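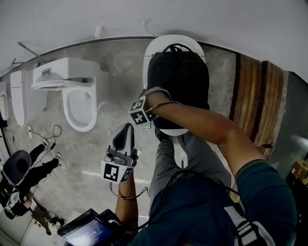 The Harska is a wall-hung toilet for bathrooms where the floor should stay free and simple to wash. The bowl and the tank are both fixed to the wall, one above the other, and nothing of the toilet itself stands on the floor. We sell it in white only. In our showroom in Nurport it is mounted with the seat open, so you can see the oval bowl, and on the front of the rectangular tank there is the small chrome flush plate. Many customers come in with the idea of a tank hidden behind tiles, and then they learn how much wall must be opened for this. With the Harska the tank stays in front of the wall, and the plate comes off from the front when the valve needs service.

Article number: 1491
Colour: white
Seat height: 44 cm above the finished floor, if mounted according to our drawing
Flush plate: chrome, one size
Seat: included, with lid
Wall frame: not included, see further down

Who it is for

We recommend the Harska for renovation of older flats and for small guest bathrooms. Mercy Kimaro in our sales department also sells it often to owners of holiday houses, who ask for something they can clean quickly between two guests. For a mop there is free space under the bowl. If you wish a toilet that stands on the floor, please look at the Drurnard series, which uses the same type of seat hinge. Drurnard is the better choice if your wall is thin plasterboard and you do not want to build a support behind it.

What your wall needs

A wall-hung toilet carries all the weight through the wall. A brick or concrete wall is normally good, but an old brick wall with soft joints must be tested first. In a light wall you need a steel frame which is screwed to the floor and to the studs. We keep one frame in stock, from Mittal, and it fits the bolts of the Harska without adapter. Other frames may fit also, but please bring the data sheet with you to the showroom or send it by e-mail, and we compare it with the drawing.

The water connection comes from the left side of the tank. If your pipe comes from the right, tell us when you order, and we will put the longer flexible hose in the box. There is no extra cost for it. The outlet is horizontal and goes straight into the wall. For a vertical outlet in the floor the Harska cannot be used.

Do not tighten the two bowl bolts before the silicone sheet is in place between the bowl and the wall. We have seen bowls with a crack at the bolt hole, and this is not covered by the guarantee.

In the box

Bowl, tank, flush plate, seat with lid, flush pipe with seals, silicone sheet, two bolts with caps, hose for water connection and the mounting drawing in English, German and Norwegian. The bowl and the tank are packed in separate cartons. Please open both while the driver is still there and look at the edges.

Cleaning

Use a mild liquid cleaner and a soft cloth. The chrome plate does not like descaler with acid, and it should not be left wet with it. For lime inside the bowl you can use ordinary citric acid from the supermarket, mixed with warm water, and leave it for the time that is written on the packet. The seat can be lifted off with two push buttons at the hinges. Afterwards you press it back until you hear a click on both sides.

Spare parts

A new seat with hinges costs 76 euros. Fill valve, flush valve and seals are kept in stock in Nurport and can be sent by post. Ulla Tangen answers questions about spare parts and she can also find the right ones for the older version of the tank, which we sold until last August. You recognise the older version by the water connection at the bottom. The seat is the same for both.

Delivery and mounting

Delivery to your door in the Nurport area costs 185 euros and includes carrying up to the bathroom, also if there is no lift. If you collect the cartons yourself it is free, but come with a car where the cartons can lie flat. Mounting is done by Holger Solberg and his colleague. They give a fixed price after they have seen the bathroom, and they can take the old toilet away if you write this in the order. In spring the waiting time for mounting is longer than for delivery, so it is wise to ask for the mounting first.

See it before you buy

The Harska hangs in the showroom together with other white toilets, and you may compare the height and the shape of the bowl. Please sit down on the models, everybody does it. Water is not connected to the display models. If you would like to hear the flush, ask Corina Kaufmann at the desk; she has a working Harska in the staff bathroom and will show it to you.

Questions we receive often

Can the seat be mounted higher than 44 cm? Yes, the bowl can be fixed higher on the wall, but the flush pipe must then be shortened. Tell us the height you wish and we cut it for you.

Can I get the flush plate in black? At the moment not. Chrome is the only one that the factory delivers.

Does the Drurnard seat fit the Harska? The hinge fits, but the shape is longer and it goes over the front edge of the bowl.

Prices on this page were last checked on 9th May. For orders of several toilets, for example for a guest house, please write to Melahat Kurtuluş and she will make you an offer.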